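Section 4: Swapping fingers and running the grip comparison

Right, so by now you've got both arms bolted down and talking to the controller. If you haven't, go back to Section 3, I'll wait. This is the part I like best, where you find out which fingers suit your job. I do it on the Brindmont bench arms with the Trarwood controller, and the menu names below are from that controller.

You'll need the 2.5 mm hex key, the narrow tapered fingers, the wide flat ones, and something fiddly to pick up. A leather card wallet with a closure strap is my favourite.

1. Press Hold on the controller, then switch the gripper power off at the wall side. Hold on its own isn't enough.

CAUTION: The jaws can snap shut when power comes back. Donnie MacAulay has a blood blister he'll happily show you. Keep your fingers out of there!

2. Undo the two screws on each finger and slide it straight out. If it's stuck, wiggle it - don't lever it with a screwdriver.

3. Slide the new pair in and nip the screws up by hand. Close the jaws gently until the tips line up, then tighten properly.

4. Power back on and run Gripper > Find Zero. It opens and closes twice and beeps. No beep means you've got a tip rubbing, so go back to step 3.

5. Set Grip Force to 40 and Close Speed to 900. These are controller units and they're only a starting point.

6. Park the second arm well clear before you jog the first one in. With a small item between them they end up closer together than you'd think.

7. Lay the wallet on the bench, bring the wrist camera view up, and jog down until the tips are either side of the strap end. Close, lift a couple of centimetres, and count to five.

8. Save the run, let go, change fingers and do it all again with the same settings. Touran Hashemi keeps a spreadsheet of hers by colour code, mine's a scribbler with coffee on it. Whatever works for you.

NOTE: Scuffed tips are fine for this. I do swap mine out at 3000 cycles, mostly out of habit.

If the strap slips, bump the force up in small steps and stop at 61. Past that I've had the narrow tips leave little dents in leather, and the wide ones won't get under a strap no matter how hard you squeeze (believe me, I tried for a whole arvo).

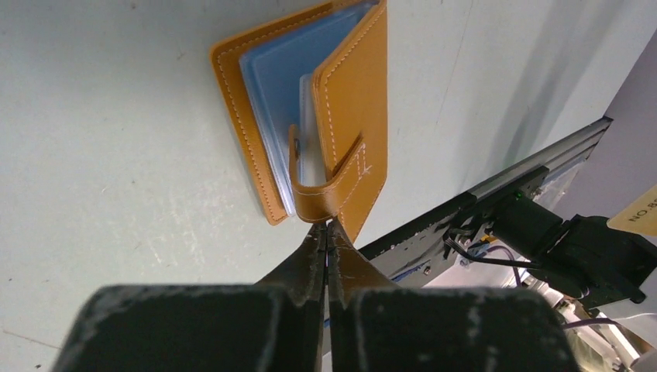
Once you've got a run saved for each set of fingers, open Compare on the controller and pick the two you want. The force traces come up one over the other, and you can drag the slider along to see where a grip starts to let go.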